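Keeping the long pasta in order

Long packages fall over in my cupboard, so I keep them lying on a small wooden shelf, side by side. 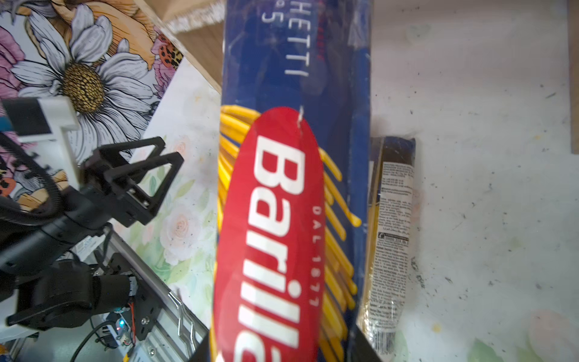
Spaghetti box and a smaller package in clear plastic.

First I take everything down and look at the dates. An open bag I close with 2 clips.

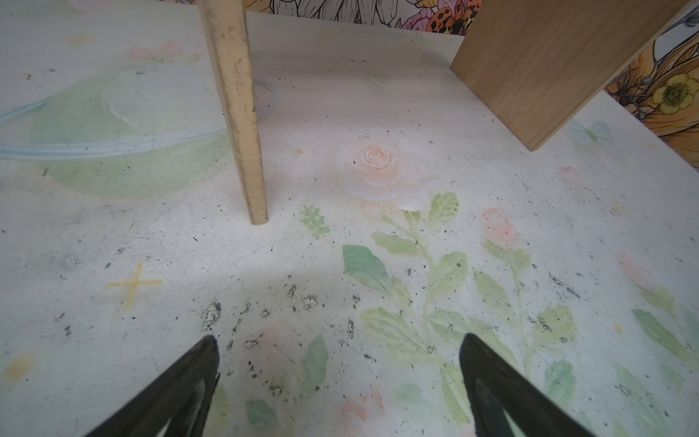 Crumbs I sweep before I put anything back, also near the legs of the shelf. A dry brush is enough.
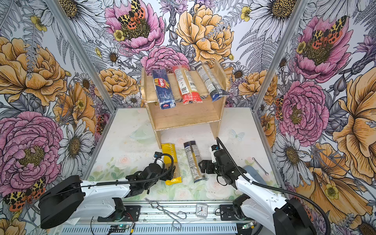
The oldest package goes in front. My neighbor Hjalti Hafstein buys 900 grams each time and writes the month on it with a pen.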